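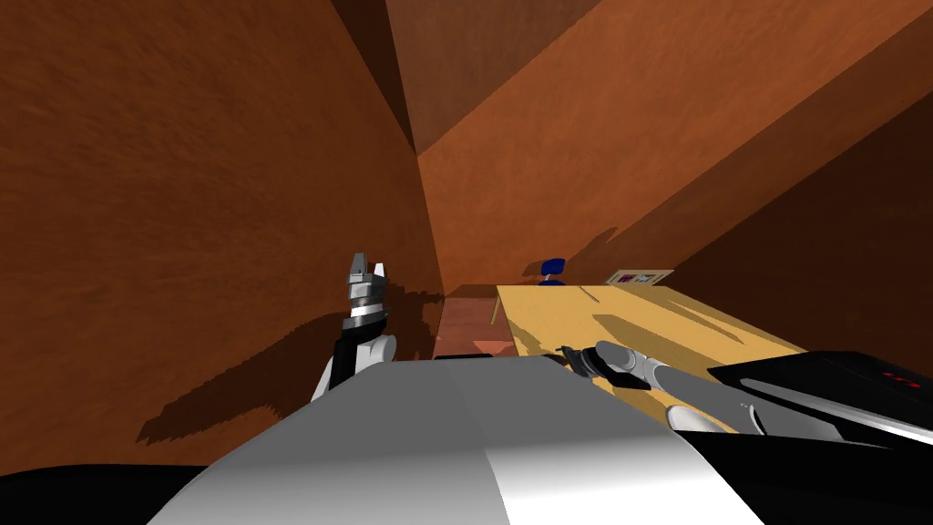
Simulated two-arm cell, left gripper raised, right arm over the table.

Simulation Cell Technician, Claltovholm

Hostar is hiring a technician to set up and maintain one simulated two-arm robot cell. You will keep the arm and gripper models matched to our hardware, load room layouts, and fix faults in joint limits, contact settings and camera views. The library holds 456 room layouts. Each one gets a gripper check before release. 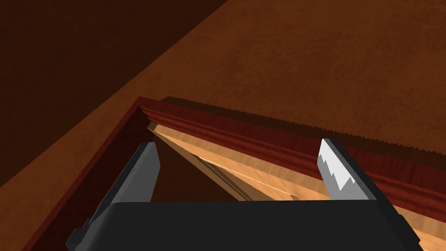

Gripper fingers open in front of a wooden cabinet frame.

You need two years of work with robot arms, real or simulated, and basic scripting. You should be able to read a fault log and write a clear repair note. Experience with Filent software helps but is not required.

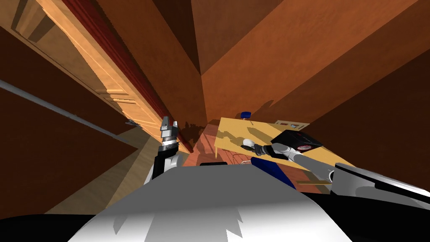
Most repairs are small, such as a finger that will not close fully or a wrist offset that has drifted. Larger ones go to Beatrice Ndung'u, who leads the cell team and will be your supervisor.

Full time, 21 vacation days, start in May. Send a resume and one sample repair note to the Hostar hiring desk, reference 299.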